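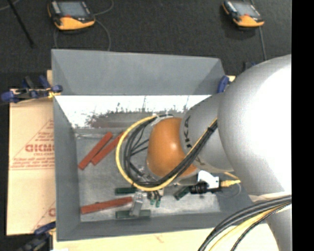 Dondbridge Travel Circle, minutes of the planning meeting, 31 Aug 2021

Typed up by me, your secretary, from four pages of very messy notes. Shout if I got your vote wrong!

We had 17 members in the room, plus a few who sent their votes in ahead. Last month's minutes were read out and passed with one fix (the ferry to the old fort leaves from the north dock, and I had written south, sorry).

1. The October trip

Most of the evening went on this. We had two places on the table: the ruined hill monastery at Metach, and the walled town of Guvix with its salt market. I gave the pitch for Metach and I'll admit I was not neutral. I went up there years ago on a foggy morning and I still think about those painted cells cut into the rock, with the little stone benches where the monks slept. The case for Guvix was a good one too. You can walk the whole wall in an afternoon, the food is better, and you don't have to climb anything.

The climb was the sticking point. There are a lot of steps up to the main gate at Metach, they're uneven, and there's no handrail on the upper part. A couple of members with bad knees said they'd be happy to stay down in the village with a coffee and a book, but several others felt it wasn't much of a group trip if part of the group never sees the place. Fair enough!

We went back and forth for a while and then somebody asked why we couldn't do both, with Guvix as the base and Metach as a day out by minibus. The drive is long but pretty, and anyone who skips the steps can stay in town and do the wall. I wish we'd thought of that first. Passed with 3 against.

2. Length and rooms

Four nights, all in Guvix. The guesthouse inside the east gate can take 20 of us if people share, and they'll hold the rooms once we send a deposit. Single rooms are few and they go to whoever asks first. Please don't call the guesthouse yourselves, the owner has already had two of us on the phone and was getting confused.

3. The river at Ko

A member asked if we could stop at Ko on the way home to see the floating shrine. I love this idea, but the boats only run when the water is high enough, and in fall that's a coin toss. We agreed to leave the last morning open and decide once we're there. If the boats aren't running we'll sleep in and have a proper breakfast.

4. Slide night

Postponed again. The projector bulb is still on order. Bring your photos to the next meeting on a stick or as prints, and keep it to your favorites this time, please (I'm looking at myself here, I know how many sunsets I showed last year).

5. Anything else

The guidebook shelf is a mess, and the big temple atlas is missing. Whoever has it, no questions asked, just slip it back.

There was a long side chat on walking shoes versus boots that I stopped writing down.

To do before the next meeting: I'll send the deposit and get a price on the minibus. Everyone else, let me know if you're coming, if you want to share a room, and if you plan to climb at Metach.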